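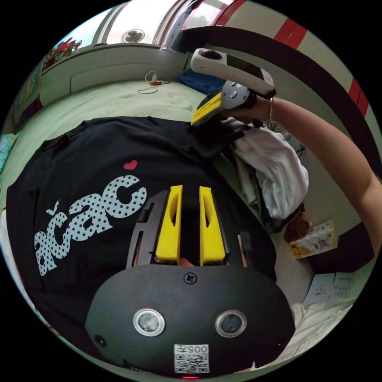

What is the best way to fold a T-shirt with a print on the front? Fold it face down, sides in first and then in thirds from the hem, so the print ends up on the outside and the creases miss most of it.

I do mine on the bed. A table is better for your back but ours is never big enough, and a sheet holds the cotton still while you smooth it. Spread the shirt flat with the front facing up to begin with and pull the shoulders straight. Check the print while you are there. If the lettering has started to lift, wash it inside out from now on and keep the iron off it.

Then turn it over and fold. Dark shirts go in one pile and whites in another. I used to mix them and ended up with pale fluff on everything black.

My sister-in-law Fatima Shabalala rolls hers. She says she gets more in a drawer that way, and she probably does, but I can't find anything in a drawer of rolled shirts. I stand mine on edge so I can see each one. In April I bought 2 fabric drawer dividers from Weris and they have kept their shape so far, though the stitching on one is coming away at the corner.

I don't fold anything that is still damp at the seams. The collar and the underarms take longest, so that is where I feel first. Anything doubtful goes back on the airer overnight.

Bedding next, once I have worked out what to do about the fitted sheets.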